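Condunari Notes
Small arms, small jobs

Can a hobby arm put things away yet?

Posted December 22, 2024
Print this post | E-mail this post
14 shares | 3 comments

The question I get most often from relatives is whether any of this equipment can tidy a room. I usually answer a smaller question, whether it can move one kind of object from one place to another, many times, without help. Most household chores contain that operation. Clearing a table is that operation with awkward objects. Sorting laundry is that operation with objects that have no fixed shape. On a shop floor it is called kitting or bin loading, and people are paid to do it for a full shift.

I spent the evenings of this month on the easy version. The objects are small green cubes, all alike. They start on a white plate and have to end in a round black bucket beside it. The arm is a desktop type built from servos and brackets, on the floor in my workroom in Kinemville. I refer to the control software as Trilholm, after the street I lived on when I started writing it. It is the third rewrite.

The setup

The work surface is a blue cloth with a waffle texture, laid over gray carpet. I had been using a bare board, and cubes that slipped out of the fingers skidded on it and left the reachable area. On cloth they mostly stay where they land. The cost is that the surface gives slightly, so the height of the plate is not constant, and if the cloth gets pulled the whole layout shifts with it. I recalibrate at the start of each session. It takes a few minutes and involves touching the gripper to the plate rim at three points.

Servo backlash is the dominant error. Each joint has a small amount of play, the play adds up along the arm, and at full extension the fingertips can be off by a meaningful fraction of a cube. Approaching every target from the same side helps, and it's cheaper than better servos. The software therefore adds a short detour to any move that would come in from the wrong direction. It looks odd when the detour is longer than the move.

Speed is the other setting that matters. The servos will swing the arm much faster than it can settle. At high speed it arrives, oscillates, and closes while still moving, and a cube gets knocked instead of gripped. I ended up with two speeds: quick for travel over open space, slow for the last part of the descent. The changeover height is a single constant in a configuration file and I have edited it more than any other line in the project.

The results

I ran 300 pick attempts in total, over several sessions. An attempt counts as a success if the cube is in the bucket at the end of the cycle and no hand has touched anything. The result was 173 successes. I did not discard any runs, including the session with the loose gripper screw.

Failures sort into these groups, most frequent first:

1. Neighbor contact. With cubes sitting near each other, one finger comes down on the cube next to the target, or pushes it away while closing. The target often moves as well. Scattering them more widely before a run makes this nearly disappear, but then I'm doing part of the chore for the machine. The photo has the ordinary spacing, with six cubes still on the plate and one in the bucket.

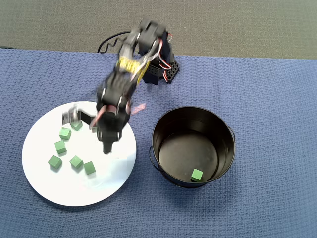

2. Bad rotation. A cube turned at an angle to the fingers is gripped across its corners. Sometimes it rotates into place as the fingers close, and sometimes it squirts out sideways. The software estimates the angle before descending, and the estimate is poor when two cubes are close enough to merge into one blob. A wrist with more travel would help here, but only if the estimate improved first.

3. Drop in transit. The grip looks good, the arm lifts, and the cube falls somewhere between plate and bucket. I put thin rubber on the fingertips halfway through the month and these became uncommon. I should have done it before the first run.

4. Rim strikes. The fingers catch the bucket on the way in. Raising the travel path cured it and added time to each cycle.

What this says about chores

A child would clear that plate by hand in a few seconds, or would pick up the plate and tip it. The second method is better, and the arm has no way of arriving at it. Nothing in Trilholm represents the plate as an object that can be moved. It is only a region where targets are found. I think this matters more than the success rate, which I can raise with better fingers and a weekend of tuning.

For shop-floor work I am more optimistic. If identical parts arrive at known positions, a fixed sequence does the job and has done so for decades. The hard case is parts in a heap, and even there a suction cup avoids most of my first two failure groups. A factory can also rearrange the work to suit the machine. A kitchen has to suit the people in it.

My answer to the relatives is therefore still no. The arm moves cubes, a bit more than half the time per attempt, on a surface I prepared, with targets I chose for being easy to see. It will retry after a miss, so given long enough it generally empties the plate. Whether that counts as doing the chore depends on how long you are willing to wait and how much you mind fetching the strays.

Next I want to replace the cubes with clothespins, which have a clear long axis and should make the rotation problem either much better or much worse. I have also ordered a stiffer bracket for the shoulder joint. The configuration file and the log format will go up once I have removed the hard-coded paths.

Print this post | E-mail this post

3 comments

backlash_bob
Did you try preloading the joints with a light spring or elastic? I did that on the elbow of mine and it took out most of the play. You lose a little lifting capacity but with cubes you'd never notice.

marnotte
What is the failure split in actual numbers? "Most frequent first" is not much to go on if someone wants to compare with their own arm.

Condunari Notes (author)
Bob - no, but elastic is cheap and I'll try it on the shoulder while I wait for the bracket. marnotte - fair. The early logs only record pass or fail, and I sorted the causes from handwritten notes, so I don't trust the split enough to print it. The clothespin runs will have a cause field.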